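Hand-Guided Demonstrations: Gallery

Nallska is a project on teaching everyday handling tasks by demonstration. An operator holds a gripper tool with a camera mounted on it and does the job by hand. The camera view and the width of the jaw opening are recorded together, and the recording is later used to train a policy for a fixed arm. Joana Torres runs the home sessions in Bostmont. Abreu supplies the finger pads, and the trajectory software is written in-house at Grindico.

The home sessions differ from bench work in one respect that matters for training. Bench recordings have a plain mat, fixed lights and a known table height. Home recordings have whatever the home has. Operators are told to leave the room as they find it and to clear only the surface they need for the task.

Task family: drinkware on a patterned cloth. The group covers standing a tipped cup upright, moving a bottle and sorting containers by color. Each operator does 23 runs per layout, then changes the layout.

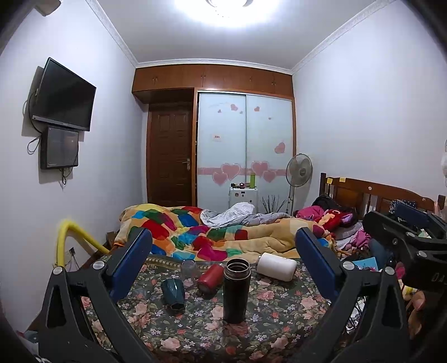

Photo: Nallska home sessions, Bostmont. Gripper camera view.

Five containers on a rose-print tablecloth, seen between the blue finger pads. The black thermos bottle is upright with no lid. The red cup, the dark teal cup and the white container are on their sides.

The clear glass next to the red cup is the difficult item in this layout. Its outline nearly disappears against the flowers, and depth estimates on transparent objects are poor at close range. Operators approach it from the side and close slowly, so that the contact point can be recovered from the jaw width signal when the image is no help.

Notes on method

Grasp order is left to the operator. An early version of the protocol fixed the order, and the trained policy then failed whenever the first object was missing. Order is now logged as a label for each run.

For a cup on its side, the preferred grasp is across the body, near the midpoint. The wrist turns after the lift, with the base clear of the cloth by at least 2 inches. Turning too early drags the fabric and shifts the other objects, and the run is marked as disturbed. Disturbed runs are kept in a separate folder.

Hand speed is limited to what the fixed arm can reproduce. The software flags any segment above the limit, and the operator repeats the run. New operators usually need 4 practice runs before the flags stop appearing.

Remote control was tested in June on the same task family, with the operator driving the arm from a second room. Completion took 7 times as long as with the hand-held tool. The remote runs are still useful for checking reach and collision limits, and they are stored under the same task names with the suffix R.

Pads are wiped between layouts and replaced when the surface turns shiny. Calibration is repeated after every pad change.

Next gallery: drawers and cabinet doors
Back to all task families
Questions about the sessions: Joana Torres, Bostmont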